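Speaker notes: Skurby hand-held gripper kit, evaluation summary
Presenter: Jhun Ocampo
Slot: 20 minutes plus questions. Leave the parts list on screen while people sit down.

Slide 1. Scope

Skurby is the hand-held gripper kit sold by Rorner. We had one kit on loan and used it for household item picking only. No arm-mounted trials. If asked about arm mounting, say it is planned for September and move on.

Say early that we paid for our own replacement pads and that Rorner has not seen these slides.

Slide 2. What is in the kit

Handle, two fingers, blue ribbed pads, camera mount, cable, charging block, software license for one seat. The pads are a wear item and are sold separately. The fingers are not, so a broken finger means a service return. Two people in the Ulby session asked about this, so read it out slowly.

The license is tied to the machine, not the kit. Moving it took us one email and most of an afternoon.

Slide 3. Test plan

Mixed small goods in one container, picked singly, lifted clear, put down in a second container. Operators were told to take whatever they could reach and to leave the pile as it fell. We did not sort by size or material beforehand. The Galang protocol does sort, and our numbers should not be put next to theirs.

Total attempts: 4,000. Attempts kept after review: 3,000. The rest were dropped for recording faults, mostly a loose cable at the handle end. Do not describe these as failed grasps. They were never scored.

Slide 4. Results

Of the 3,000 kept attempts, 2,562 were scored as clean: one item, lifted clear, no slip between the pads, released on command. The remaining 438 are split on the next slide.

Pause here. People like to write the number down.

Rigid boxes with flat parallel sides gave the least trouble. An upright plastic case of floss picks is typical of the class: smooth walls, rounded corners, light enough that grip force hardly matters. The operator closes on the two long sides and lifts. 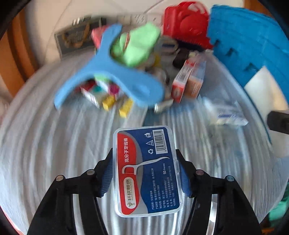 Soft items are harder to score. A sponge compresses until the fingers meet the limit of travel, and the software then reports a closed hand even though the item is held. We corrected those by eye. Rorner's manual gives a threshold setting for this, but the default is too low for foam and the slider has no units. Write down the value before changing it. There is no reset.

Slide 5. Where it went wrong

Three groups. Double picks, where a second item came up with the first. Slips, nearly all on thin film packaging. Late release, where the item stayed on a pad after opening.

Late release is a pad problem. It rose as the pads aged and went away when they were changed. We changed pads after 642 attempts on the first set, which in hindsight was too long. Recommend inspecting the ridges at the start of each shift and replacing the pads in pairs.

If someone asks for a breakdown by item, offer the spreadsheet. Do not try to read it from the slide.

Slide 6. Handling and operator comfort

Trigger travel is long. Operators with small hands used two fingers on it. Balance is acceptable with the short cable and poor with the long one, which pulls the handle to the left. We taped the cable to the forearm and had no further complaints.

Reaching into a container with raised walls means tilting the wrist. The kit tolerates this, but the tracking drops out if the tool is turned quickly. Slow down at the rim.

Slide 7. Service

Rorner answered support mail within one working day on every occasion except one. The service return for a cracked handle shell took two weeks, no loan unit offered. The premium plan includes a loan unit. We did not buy it and cannot comment on it.

Slide 8. Recommendation

Suitable for collection work on small rigid goods. Conditional for soft goods, subject to the threshold being set and logged per session. Not recommended for film packaging with the stock pads.

Order spare pads and a second short cable with the kit. The cable connector is the weak point, and shipping is charged per order.

Slide 9. Questions

Likely ones: price per seat, export format, left-handed use. Export is open and documented. Left-handed use works with the handle shell reversed, four screws. For pricing, refer them to the Rorner sales desk.

Backup slides 10 to 12 cover calibration. Show only if asked.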